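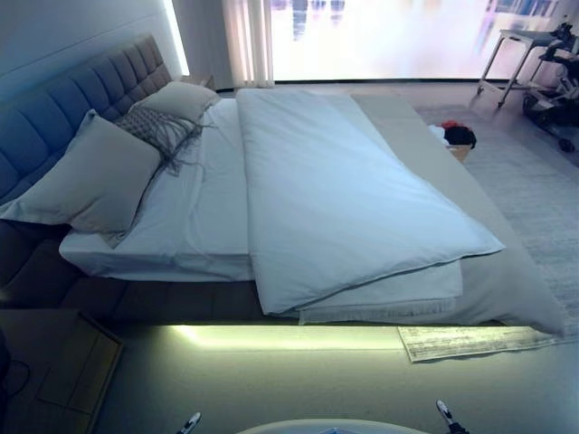 2020-01-26

Bedroom, second pass. Duvet folded lengthwise down the center, gray throw left underneath and over the foot. Fitted sheet still wrinkles on the near side; the pocket depth is wrong for this mattress and I should stop re-tucking it. Fringe on the small pillow combed out by hand — two minutes, no tool needed.

Under-bed strip left on. Wouter Verbruggen wants it on a timer by May. Clothes in the woven basket not sorted.

Rug to be moved 7 inches toward the window. Washed the spare cover at 155 °F, no shrinkage.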